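Prev by Thread | Next by Thread | Thread Index | Date Index | Search | Log in

Subject: Re: [drender] finger pads keep letting go of heavy cloth

Si-woo Moon wrote:
> I've printed the Nasr pads at 19 mm wide and they're lovely on tea
> towels, but anything with a bit of weight slides straight out. Is it
> the pad, the angle, or am I just squeezing like a coward? Also, does
> anyone still have the spacing for the arm plates? The Wakholm drawing
> has two different numbers on it and I trust neither.

Si-woo,

The Wakholm drawing has been wrong since the day it was posted. I wrote to the fellow and he told me he preferred it that way. Use the larger number and file the holes until the arms stop sulking.

As for the pads, I went through the same business in September. Mine were smooth, handsome and useless. I reprinted them with a ridged inner edge, in blue, the colour left on the spool, and set them at a slant so they meet like a narrow V. The ridges cost me an evening and half a roll of filament — I've wasted both on worse.

Black jeans are my standard for heavy cloth now. Go for a fold and take it near a seam if you can, where there's something to bite on.
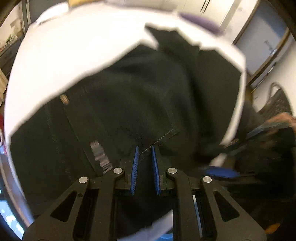
Do the pads need to be rubber? Plain flexible filament is fine for cloth, provided you print it slowly and don't sand the ridges off afterwards, as I did with the first pair.

I keep a tally on the back of a Sodent catalogue, page 421, which has no other use. The smooth pads held 200 grams of wet towel before they gave up. The ridged ones got to 400, and then the kitchen scale gave up instead. I wouldn't call it science, but the neighbours have stopped asking what the thumping is.

If you want the pad file, say so on the list and I'll post it with the slant already in. The plates you can keep arguing with Wakholm about.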